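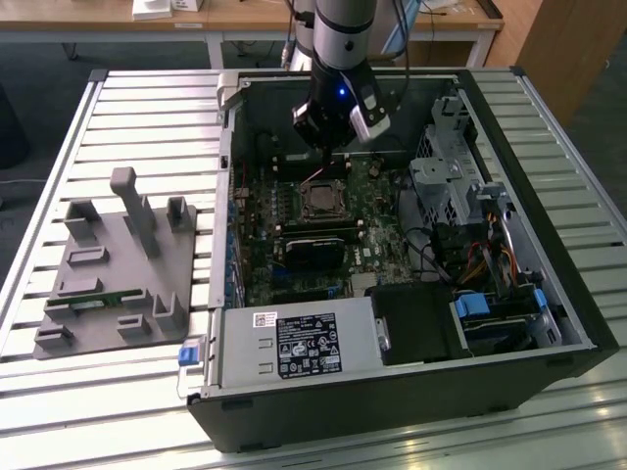

Compte rendu de la réunion de suivi du projet Skerka
Séance du 13 février 2020, site de Pleminstead

Présents : Rokeya Munasinghe (présidente de séance), Yaroslav Zhuravel, Parveen Bhuiyan, Rezaul Mridha
Excusée : Menaka Hettiarachchi
Secrétaire de séance : Parveen Bhuiyan

1. Approbation du compte rendu précédent
Le compte rendu de la réunion de décembre est approuvé sous réserve d'une correction au point 3, où il convient de lire « effort d'insertion » et non « effort de serrage ».

2. Résultats de la campagne d'insertion
M. Zhuravel présente les résultats de la campagne consacrée à l'insertion de barrettes mémoire dans une unité centrale ouverte, couchée sur le côté. La méthode évaluée associe une politique apprise par démonstration, chargée de l'approche, et une recherche en spirale sous contrôle d'effort pour la phase de contact. Sur 400 essais, 304 ont abouti à une insertion complète, soit un taux de réussite de 76 %. La politique seule, évaluée lors de la campagne précédente, n'avait pas dépassé un essai sur deux.
Les échecs se répartissent principalement entre un mauvais alignement angulaire à l'entrée du connecteur et une prise décentrée de la barrette sur le support imprimé. M. Zhuravel précise que les verrous du connecteur étaient ouverts manuellement avant chaque essai et que cette opération n'entre pas dans le périmètre de la méthode.

3. Discussion
Mme Munasinghe demande si le critère de réussite tient compte de la fermeture des verrous. Il lui est répondu que le critère retenu est la profondeur d'insertion, complétée par un contrôle visuel de l'opérateur. Elle souhaite que ce point figure explicitement dans le rapport.
M. Mridha relève que tous les essais ont été conduits sur un même modèle de boîtier et estime qu'aucune conclusion ne peut être tirée quant à la généralisation. M. Zhuravel en convient. Il propose d'effectuer 200 essais supplémentaires sur la carte mère fournie par la société Miah, sans nouvelle démonstration.
La question du seuil d'effort, fixé jusqu'ici par l'opérateur, est renvoyée au groupe de travail Ukar.

4. Décisions
La série complémentaire est approuvée. Le support sera réimprimé avec des rainures plus étroites afin de limiter le jeu de la barrette avant la prise. Les essais réalisés avec l'ancien support seront conservés et signalés comme tels dans la base.
M. Mridha assurera la relecture des enregistrements d'effort correspondant aux échecs. Mme Hettiarachchi sera sollicitée pour l'analyse statistique.

5. Questions diverses
Mme Bhuiyan rappelle que les fiches d'essai doivent mentionner la version du contrôleur ; 2 fiches de la dernière campagne sont à compléter par M. Zhuravel.

L'ordre du jour étant épuisé, la présidente lève la séance.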